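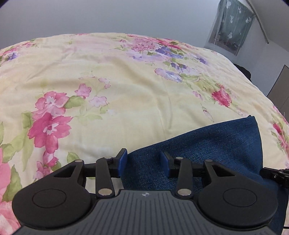

Pre-Race Bike Inspection: Cross-Country, Grarndale Round

4 min read
17 shares

Complete one list per bike. Mark each line OK, FIX or N/A. Bikes with an open FIX on brakes, steering or wheels do not start. Inspection closes at 8:40 a.m. Sunday.

Inspector: Leonora Barredo
Second check: Hemi Doolan
Rider: Janelle Aquino
Bike: Harnura hardtail, size M

1. FRAME AND FORK

1.1 Frame free of cracks at head tube, bottom bracket and dropouts. OK
1.2 Fork stanchions free of scoring. OK
Comment: Light mark on left leg below the crown. Does not catch a fingernail. Recheck after the race.
1.3 Lockout engages and releases fully. FIX
Comment: Remote cable slack. Releases only on the second push. Adjusted at barrel, retested, closed. H.D.

2. STEERING

2.1 No play in headset with front brake held. OK
2.2 Stem bolts at marked torque. OK
2.3 Bar ends plugged on both sides. FIX
Comment: Right plug missing. An open bar end is a no-start item. New plug fitted, closed. L.B.

3. BRAKES

3.1 Lever stops clear of the grip under full pull. OK
3.2 Pads above wear limit, front and rear. OK
Comment: Rear pads will pass this round. Replace before Soriano, where the descent is longer.
3.3 Rotors true, no rub over one full wheel turn. OK
3.4 Hoses clear of tire at full fork compression. OK

4. WHEELS AND TIRES

4.1 Axles closed and tight. OK
4.2 No loose or broken spokes. OK
4.3 Sidewalls free of cuts. OK
4.4 Sealant topped up within the last month. N/A
Comment: Rider could not give a date. Last entry in the service log is March. Tires held pressure overnight, so not held back.

5. DRIVETRAIN

5.1 Chain within wear limit. OK
5.2 Shifts through full range on the stand. OK
5.3 Derailleur hanger straight. OK
5.4 Pedals tight, both cleats release. FIX
Comment: Left cleat bolt loose. Tightened and released several times under load. Closed. H.D.

6. RIDER EQUIPMENT

6.1 Helmet undamaged, straps adjusted. OK
6.2 Number plate clear of cables. OK
Comment: Bottom tie was crossing the rear brake hose. Moved.

RESULT: Cleared to start. Open items: none. Carried forward: 1.2, 3.2, 4.4.

Send copies to Jennylyn Samonte at the race office. Riders who change a wheel after clearance must repeat sections 3 and 4.

4 comments

Related
Course Notes: Cirport Short Track
Feed Zone Rules for Team Staff
Setting Tire Pressure on Wet Roots
Lorna Mangubat on Training at Altitude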